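Folding by Machine: What We Would Be Paying For

By Larysa Ostapchuk
17/07/2022

Print this page | E-mail this page

I was asked to put together a gallery page for the people who will have to vote on the equipment budget, and I was asked to keep it cheerful. I have managed the first part. My notes on the money take up most of the room, and I make no apology for that, as the sales packet from Jalteck already has plenty of cheer in it.
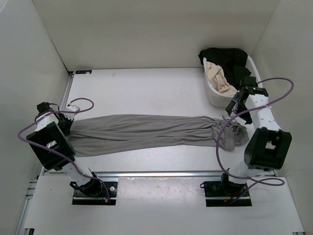 The question in front of us is whether the laundry at Prallis should set aside money for a two-arm folding cell in the next budget year. The request came from Taras Tkachuk, who runs the finishing room and has wanted one since he saw a demonstration in December. Taras is a careful man and I don't wave away what he says. I do think he fell for it a little.

Garment, basket, two arms

A pair of arms holding one long gray piece out flat between two grippers looks good, and I can see why people stop and watch. It still leaves me with the same questions I would ask about a folding table and a person. How long does one piece take, start to finish? Who puts the next one within reach? What happens to it once it has been folded, and how far does somebody have to walk to get it?

I put all of those to the vendor in writing. The answer to the first was that cycle time "depends on garment type." I know it does. I sent them our garment types.

Note the wrinkles, by the way. The cloth is pulled lengthwise and the long folds still run along it, with a crumpled heap at the right end. A folder in our finishing room would give it a shake and smooth it with the flat of her hand. I would like to know what the machine's version of that is and whether it comes in the base price or as an option.

A basket in the back corner, with a black garment hung over the top and a beige one in the front, is a mixed load, and mixed loads are what we have. Good. I'd rather see that than a stack of identical towels. But our carts come up from the dryers heaped, with sleeves knotted through trouser legs, and I want to see the arms deal with 15 pieces tangled together before I see one more piece held up neatly by itself. Oratile Mathebula has offered to fill a cart at the end of a bad shift and drive it over. I've told her to pick the worst one.

What the quote covers

The Jalteck quote covers the two arms, the table, the enclosure and what they call commissioning, meaning a technician on site for five days. It doesn't cover:

Freight from the port.
Electrical work on our side.
Replacement gripper parts after the first year.
Any change to the software if we add a garment we didn't list.
Training for the second and third shifts. The first shift is included.

The last two bother me the most. We add garments all the time. Every new contract brings some odd thing with a drawstring, and I don't intend to send an e-mail and wait for a price each time a nursing home changes its robes.

Cables are on my list too. A purple one swings out in a wide loop past the arm on each side, and loops like that catch on things in a room full of carts and wire hangers. I asked whether they could be tied in closer. The reply said the slack is needed for movement, which I accept, and that a replacement set is "inexpensive," which I don't accept until there is a number next to it. The same goes for the small wires down by the bases. We have lint in everything. Bongani Van der Merwe in maintenance wants covers over any open wiring before he will sign, and he has said so twice.

Floor space

The finishing room has 405 square feet that aren't spoken for, and part of that is the aisle to the fire door, so please don't plan on it. The cell itself would fit. The cell plus a place for carts coming in, a place for carts going out and enough room for Bongani to get behind it with a toolbox is another matter. Khrystyna Kravchuk drew it up on graph paper three ways. Only one of the three works, and it means moving the sheet press, which was bolted down with great difficulty and a lot of swearing.

White walls and a white table will not stay white in our building. Even the demonstration surface has faint smudges and scuffs toward the front, and the panel between the arms has its marks as well. I don't hold that against anyone. I mention it because if the cameras or sensors, whichever they use, count on a clean pale background to find the edge of a garment, then wiping down the table becomes somebody's job, several times a shift, and it should be in the labor figures. I can't find it there. And what does it do with a white pillowcase? We wash more than 43 of them on a slow morning.

The other two bids

Betito sent a brochure and no price. When I called, I was told a price could be discussed after a site visit, and that the site visit could be discussed after we signed a letter of intent. I left it there.

Boiko doesn't sell arms at all. They sell a feed-through folder, the old kind, where a person lays the piece on a belt. It is loud and it won't do fitted sheets. It also has a parts list with prices on it, and Khrystyna used to run one at her last job and can clear a jam in it without calling anybody. Taras says it is yesterday's machine. He may be right, but yesterday's machine can be fixed by people we already employ.

Where I come down for now

I'm not against buying the thing. Our folders have sore wrists and we can't fill the late shift, and if two arms can take the trousers and the long knits off their hands I will vote for it and bring a cake. What I won't do is put it in the capital budget on the strength of a demonstration and a maybe.

I have asked Jalteck for a trial on our floor, with our carts, with one of our own people loading, and with the count kept by us. They have said a trial is possible for a fee. I've asked that the fee come off the purchase price if we buy, and I'm waiting to hear back. If you want to add a question to the list, get it to me or to Oratile before the budget draft is printed, and please put your name on it so I know who to call when the answer comes.

Khrystyna's floor drawings are pinned up outside the finishing room. The one that works has a check mark in the corner.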